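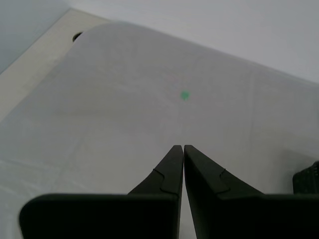

TIDY HOMES, TIDY CLAIMS
Notes for the Iswood Library evening talk, May
Start 7 p.m. Questions at the end, unless Hoi-yan Wu waves at me first.

Opening

Thank Hoi-yan and the library. Ask for the back lights to be turned down.

Start with the sentence from the Clustellow catalog: "A place for everything changes everything." Read it twice, slowly. Then ask the room what it means. Wait for an answer. If none comes, say that I've had it taped over my desk for two months and I'm still waiting too.

What I'm going to argue tonight is fairly modest. I have nothing against a neat house. I grew up in one. My complaint is with the claims that get attached to neatness, that it will make you calmer, cut your spending, improve your sleep and fix your marriage. Those claims come mostly from people selling storage, or selling courses on how to use it. Some of them may be right. I'd like to see them work a little harder for it.

Slide 2 – the 285 people

Clustellow says its customers feel less stressed after reorganizing a room. The number behind that is 285 people who filled in a form on the company's own site.

Points to make:
They had already bought the product.
They had already spent a weekend putting it together.
The form was sent out a week after delivery. I asked if there was a later one, at six months or a year. There wasn't.
Nobody was asked how they felt before, only to remember how they'd felt before. Anyone who has kept a diary knows how well that goes.

Pause. Let someone object that it's "better than nothing." My answer: I'm not sure it is. With nothing, you know you're guessing.

Don't get dragged into the sleep figures. They're a mess and it takes ten minutes.

Slide 3 – what the container is for

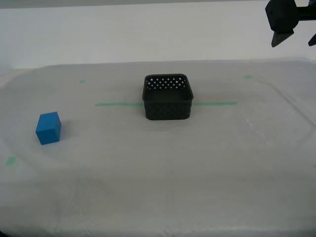 The oldest move in the business is to sell the container before asking about the contents. Walk down the aisle of any housewares store and the shelves are full of answers to questions you haven't asked. Sizes, lids, labels, little clips for the labels. What does the buyer need to put away? The display can't know, so it shows you the container looking good. Take a black basket like the one on this slide, square with rounded corners, open at the top, diamond-shaped holes in its sides. It's a perfectly good basket. It tells you nothing at all about whether your mail will get opened. If you leave bills in a heap on the counter now, you can leave them in a heap in a basket, and the only change is that they've moved somewhere you're less likely to look.

(If time: the story of my own drawer of chargers. Three phones ago. I bought dividers. I now have divided chargers for phones I don't own.)

Slide 4 – Apostolos's hallway

Apostolos Sarantis said I could use this, and he may be in the audience, so be fair to him.

He paid for the Bululex program, which is an app plus a monthly call with a coach. He did the hallway first. It looked wonderful. He sent pictures to his sister. By winter the boots were back on the floor, and the coach's view was that he hadn't "committed to the system."

I want to spend some time on that phrase. When the hallway stayed clear, the system got the credit. When it filled up again, Apostolos got the blame. A method that can't be shown to fail hasn't been shown to work either. Ask for a show of hands: who has been told they did a diet wrong? Same thing.

What happened in the hallway, as far as he and I can work out, is that his hours changed and two teenagers came to stay. No shelf was going to absorb that.

Slide 5 – seeing what you have
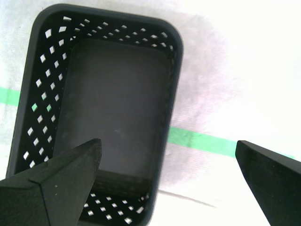
Basket with perforated walls, seen from above.

The better argument for open storage is visibility. You see the rice, so you don't buy more rice. I used to repeat this one myself. It's sensible, and it might even be true for rice.

But look at how far it gets pushed. Bululex goes from "you can see the rice" to "you'll save 500 dollars a year" with no stop in between. I wrote and asked how they got there. The reply said the number was "based on typical household behavior." I wrote back and asked whose. That's where the correspondence ends.

Chia-hao Kan, who cooks for a living, makes a point I should credit by name. In a working kitchen, things are visible and in fixed spots, yes. There's also a person whose job includes putting them back at the end of every shift, and who is paid for it. The container gets photographed. The labor doesn't. Take away the paid hour and the fixed spots are gone by the weekend.

So when somebody says a home should run like a restaurant kitchen, ask who is closing tonight.

Sip of water. Check the clock. Should be no later than 7:25.

Slide 6 – keeping things nice
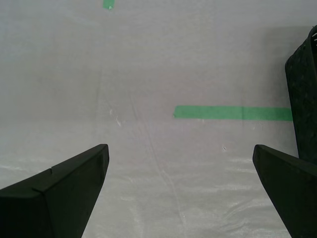 A wrinkled, pale sheet.

Next chapter of the same story: covers. My grandmother had them on the good table and on both couches, and we ate in the kitchen. I was in my thirties before I knew what color the table was. (It was ugly. Say so, it gets a laugh.)

The serious bit. We protect things on the theory that we'll enjoy them later, and the tidy-home books have turned that around into "use the good china now," with a workbook. Both are offered as wisdom. Both cost money. I have not seen anyone test either one. My grandmother, for the record, was a cheerful woman, with the covers on, and any theory of the calm home has to deal with her.

Yee-man Tu thinks I'm too soft on the covers. She may want to say so. Give her the microphone if she does.

Slide 7 – what I'd accept as evidence

Keep it short, people glaze over.

Pick the households before anybody buys anything. Ask them how they are then, in writing. Give half of them the shelving and the coach. Give the other half the same free weekend and a sandwich, because I have a strong suspicion that the free weekend is doing most of the work. Come back in a year. Count the people who dropped out and don't pretend they never existed.

It's not an expensive study. Clustellow spends more than that on the catalog, to look at the paper.

Kwan-ho Au raised a fair objection when I tried this talk out in his living room: people don't need a trial to know they like a clean table. Agreed. I like one too. Liking it is a good enough reason to clear it. My quarrel starts when the liking gets dressed up as a finding and sold back with a monthly fee.

Slide 8 – practical, because someone will ask

Measure the stuff before the box.
Borrow a box first. Shoe boxes are fine.
If a survey is quoted, ask who was left out of it.
If a method blames you when it fails, write down the date and what else was going on in your life.
Don't buy anything on the day you feel guilty about the closet.

Last one is my opinion only. I've got no data for it and I'll say that out loud.

Questions

Likely ones:

"Isn't clutter dangerous for older people?" Loose things on stairs are a hazard, and I'd clear them tonight. That's a point about stairs. It doesn't stretch to the spice rack.

"What about hoarding?" Out of my depth. It's a matter for doctors. Say so plainly and move on.

"Have you tried the Bululex program yourself?" Yes, the free month. My desk was clear for nearly 2 weeks. I was also avoiding a deadline at the time, so make of that what you like.

Leave the reading list with Hoi-yan at the front desk. Stack the chairs before going.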